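Zondent Opens Rubber Band Reuse Program to Schools and Offices in Jarnley

JARNLEY, October 15, 2020 – Zondent, a supplier of elastic bands and small packing goods, today announced that its band reuse program is open to all schools and offices in the Jarnley area. Bands that would otherwise be thrown away with the day's mail will be sorted by color and returned to use.

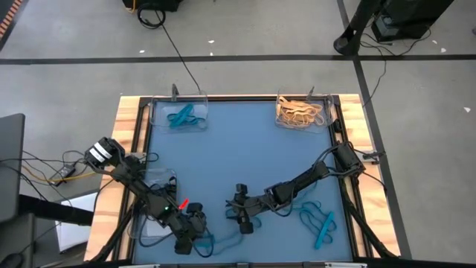
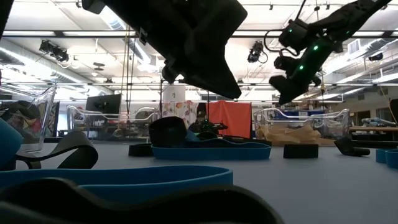

Bands on the table, with clear plastic bins in the room beyond.

The program began in April as a trial with 105 offices in the Okham district. Participants returned 612 bags of used bands during the trial period, most of them mixed in color and size. Bands in sound condition are grouped by color, checked for cracks and packed again in bags of roughly 1,000. Worn bands are set aside for recycling.

Under the expanded program, collection boxes will be placed at three sites: the Zondent front office in Jarnley, the Okham branch and the Cassim Street warehouse. Schools may ask for a box of their own at no charge. Bands should be free of tape, staples and paper. Hair ties and fabric loops are also accepted.

Repacked bands will be offered first to the schools and offices that take part, and any remaining stock will be sold at a reduced price through the Cassim Street warehouse.

Requests for collection boxes may be made in writing or in person at the Zondent front office during business hours.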